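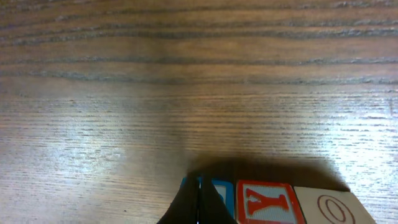
Ľudovít Hrubý wrote back before breakfast to say that I am being unfair to the Wudau kit, that 420 for an arm with a wrist camera is cheap, and that I should give it another week before I put a word in the review. He has had his since September. He also says the fingers want tightening out of the box and that he told me so.

He did tell me so. I tightened them yesterday and the grip is better, I'll give him that. But the leaflet says "ready to teach in minutes" and I was at it until lunch with the small hex key, which is not my idea of minutes.

20th February. Blocks again. The Skolcombe people want to know if they should buy the kit for the after-school room, so I'm sticking to what a kid would try first, and a kid would try alphabet blocks. I want to see it pick from a row, with neighbors touching, since every video on the Wudau site has one block sitting alone in the middle of a clean mat. Of course it does well there.

The view from the wrist bothers me more than the grip does. With the gripper closed up in front of the blue-bordered block I can't read what's printed on it. The red Y next to it is plain as day, and so is the top of the O, or zero, on the cream one. So the camera gets a fine look at the blocks I'm not after. Add a fat shadow across the table just past the row and glare off the varnish to the right, and I'd like to hear how the "automatic letter finding" is meant to cope. I wrote to support and asked. They sent me a link to the same video.

Tally so far, for my own use: 200 tries on the old table mat, 59 of them no good. I wouldn't pay for that. Ľudovít would say I had the lamp wrong. Maybe I did. A school room will have the lamp wrong too.

Matwood called about theirs. It's 700 and comes with a side camera on a post, and the man was very sure of himself. I asked if I could borrow one and he got less sure. Kováčik might lend me his if I drive over and fetch it.

Still to do: try the cream block first, then the Y, leave the blue one for last. Move the lamp. Find out what the service plan covers, as page two says "all parts" and page six leaves out the fingers. Ask Skolcombe what kind of tables they have.

Not writing the review this week, whatever Ľudovít thinks is the reason.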